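Thursday, late

I stayed up much too long again with the documentary about the Bandudum, the little survey plane that went missing between Fosance and Rerkau before my mother was born. I had meant to watch one episode with my tea and go to bed like a sensible person, and then it was past 11 and I was sitting on the rug with the old atlas open, trying to follow the river with my finger.

What gets me is the radio log. The operator at Rerkau wrote down every call in the neatest handwriting you ever saw, and the last one is only about the weather – cloud to the south, all well, save us some supper. Then the page just carries on with the next morning's freight. I had to stop it there for a minute and put the kettle on.
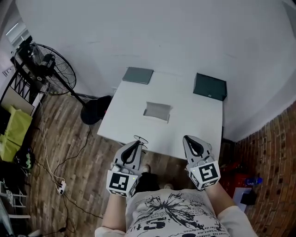

White T-shirt with the black splatter print, a gripper in each hand.

Robel Zeleke has seen the whole series already and won't tell me a thing, bless him, except that I should pay attention to the fuel. So now of course I think of nothing else! They left with enough for 200 miles more than they needed, and the search parties only ever looked along the straight line. Robel thinks the pilot turned back toward Fosance. I'm still for Lake Shukla, mostly on account of the fisherman who heard an engine after dark, though I admit he told it differently every time somebody asked him, and he was quite an old man by the end.

There are 3 episodes left and I have promised to save the last for when Robel comes over, so we can argue properly. I should look for Grandpa's book about the mail pilots before then. It had a fold-out map of the northern route, and I think it's in the hall closet behind the winter coats – or else I lent it to my sister, in which case goodbye to it.

Must call the dentist in the morning.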